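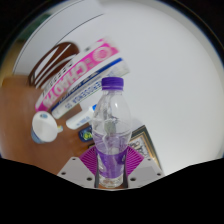

Fig. 1. Clear plastic bottle, purple screw cap, a little water left in it.

## Unit 4: Clearing a Shared Table

Trisdale Short Course in Household Order, notes by Dardo Barrientos

Every shared table becomes a museum of things people meant to deal with later. The bottle is the usual founding exhibit. It has too much water in it to recycle and too little to be worth anyone's while, so it stays through two birthdays and a change of government.

Rosenthal's handout calls these items "residents." I prefer "squatters," but you'll see her word on the worksheet.

**Sort by next move.** Pick up one item and say what happens to it next:

- drink it or pour it out
- cap it and put it in a drawer
- wash it
- give it back

"Put it somewhere else on the table" is a popular fifth answer and earns no credit.

**Work from the front edge.** Cups and mugs go first, small flat things after. Anything leaning on the wall waits until the surface is clear — tall items look urgent and almost never are.

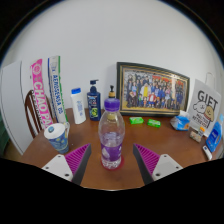

**Should a half-finished bottle be emptied before it leaves the table?**
Empty it at the sink, then decide whether the bottle is being refilled or recycled.

**For next time:** clear one table at home in 4 minutes, then leave it alone for 60. Write down what came back. Worksheets go to Vilhjálmur Vigfúsdóttir, in the tray, which is also a table, so please be brief.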